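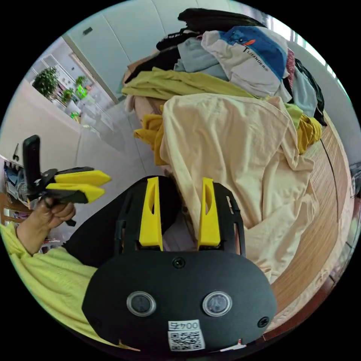

Figure 5. Hand-held gripper with two yellow fingers, seen from behind.

5 min read

4.2 Adhesion of waterborne topcoats over aged alkyd trim

Interior trim in the Tament housing stock was finished with solvent-borne alkyd enamel at construction and, in most dwellings, repainted with the same type of product at least once. When these surfaces are later coated with a waterborne enamel, the new film often lifts in sheets at door edges and window stools. Complaints reach the contractor in the first heating season, usually in December. This section reports the adhesion results for trim only; walls and ceilings are treated in Section 4.3.

The sample covers 83 occupied dwellings, all repainted by Cornevik under a single maintenance contract. Within these dwellings, 609 test patches were laid out on door casings, baseboards and window stools. Each patch was assigned one of three preparations: washing alone, washing followed by hand sanding, or washing and sanding followed by one coat of Bisier bonding primer. The topcoat was Olaniyan satin enamel throughout, applied by brush in two coats. Color was held constant, as earlier bench work had shown that deep tint bases stay soft longer and would have confounded the early readings.

Preparation was assigned by patch and not by room. A single casing could therefore carry all three treatments, separated by masked gaps. This arrangement removes most of the variation due to room humidity and the age of the underlying film. It does not remove variation along the length of a casing, where the zone near the latch side is handled more and carries more skin oil. Patches in that zone were coded separately and are included in the model as a fixed effect.

Adhesion was rated by the cross-cut tape method on a scale from zero to five, with five denoting no loss of film. Ratings were taken by two raters working independently. Where they differed by more than one grade, a second cut was made in the same patch and the lower of the two results was kept. The rule is conservative and biases all treatments downward by a similar amount.

Washing alone gave poor results in every dwelling group. Loss occurred at the interface between the old enamel and the new film, and the lifted pieces were clean on the back. Sanding raised the median rating, but the spread remained wide. Inspection of the low-rated sanded patches showed intact gloss in the quirks and returns of molded profiles – places where folded paper does not reach. On flat baseboard the sanded patches performed nearly as well as the primed ones. On molded casing they did not.

Primed patches showed the highest median and the narrowest spread. Failures in this group were few and were confined to window stools, where repeated condensation may have softened the primer before it had cured. A parallel set of coated panels was kept in a cabinet for 1000 hours at high humidity, and the primed panels again failed last. The mode of failure in the cabinet was different, however, with blistering preceding any loss of adhesion. The cabinet results should be read as a ranking of treatments only. 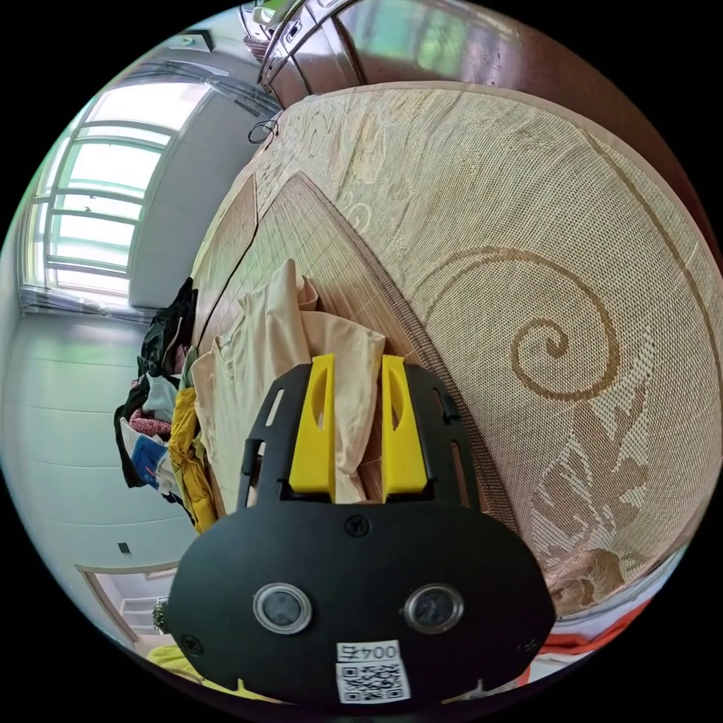

Cornevik, in written comments on the draft results, objected that the washing step had been performed with more care than a crew can give it on a contract job, and that the gap between washed and primed trim would be wider in ordinary practice. The firm also noted that its crews switch to a liquid deglosser on molded profiles and asked why this treatment had been left out.

The first objection is accepted. Wash water was changed for every casing during the study, and rinsing was done twice. Neither step appears in the contract specification. Any residue left by a faster wash would be expected to lower the ratings for the unprimed treatments most, so the differences reported in this section are best taken as a lower bound.

On the second point, deglosser was excluded on grounds of odor, given that the dwellings were occupied during the work. A small trial in vacant units would be possible and is planned. If deglosser proves equal to sanding on flat stock and better on profiles, the cost comparison in Section 5 would need to be redone, as labor for sanding casings is the largest single item in it.

One limitation concerns the age of the underlying enamel. Repainting records were incomplete, and film age was estimated from chip cross sections under a low-power microscope. Layer counts were reliable. Dates were not, and film age was dropped from the final model after it failed to improve the fit – the layer count was retained in its place.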